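Progress report to the Ilura Foundation
Reporting period ending August
Submitted Nov 8, 2021

The Dernen Palaeontology Program is pleased to report on the second stage of the Ukeck Formation marine reptile project. The Foundation's grant supports the recovery, preparation and description of vertebrate fossils from the coastal exposures north of Ukeck.

## Fieldwork

Two field seasons were planned for this stage and one was completed. The autumn season was postponed when the access track was closed after heavy rain, and the landholder asked that no vehicles enter until the creek crossing had been regraded. The team returned in August and worked the lower shale bench and the adjoining gully.

In total, 203 specimens were collected and registered. The majority are isolated vertebrae and teeth of ichthyosaurs. The most significant find is a partial plesiosaur comprising most of the neck, one shoulder girdle and a forelimb with the paddle bones still in articulation. It was removed in four plaster jackets, the heaviest of which weighed 200 kilograms and had to be taken up the bench by sled.

## Preparation and laboratory work

Preparation has been completed on 89 specimens. A further 51 have been stabilised and are queued for mechanical cleaning. The remainder are in storage in their field wrappings. Progress has been slower than forecast for the plesiosaur neck, where the matrix contains hard carbonate nodules that bond closely to the bone. Acid preparation was trialled on a small offcut and was not continued, as the outer bone surface began to soften.

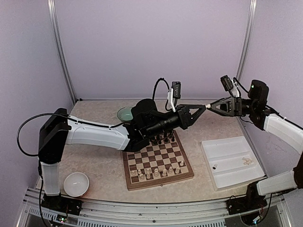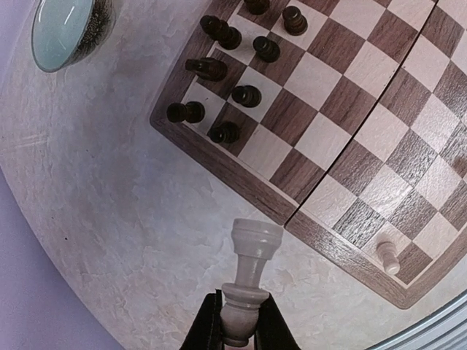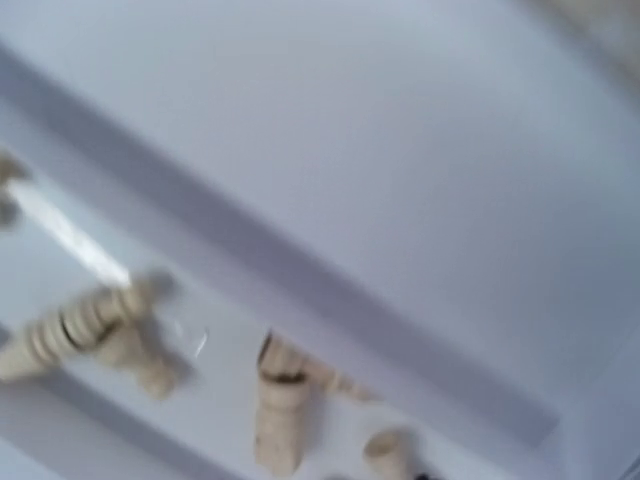 ## Research outcomes

A manuscript describing the ichthyosaur teeth has been submitted and is under review. Wear on the crowns suggests that at least two feeding habits were present in the same waters, although the sample from the upper shale is too small to test this properly. Description of the plesiosaur will begin when the second jacket has been opened. Its neck vertebrae are proportionally shorter than those of the material held in the Morais collection, and a comparison visit has been requested.

Sediment samples taken alongside the skeleton were sent for microfossil dating. Results had not been received at the time of writing.

## Budget

Expenditure is below forecast for travel and above forecast for preparation consumables. The Program seeks the Foundation's approval to transfer the unspent travel allocation from the postponed season to laboratory wages. No change to the total grant is requested.

## Next stage

- Open and prepare the second and third plesiosaur jackets.
- Complete mechanical cleaning of the stabilised specimens.
- Undertake the Morais comparison visit, subject to collection access.
- Return to the gully for one short season, once the creek crossing has been inspected.

The collecting permit for the Ukeck exposures remains current and a renewal application has been lodged. The Program will provide the microfossil results to the Foundation as an addendum when they are received.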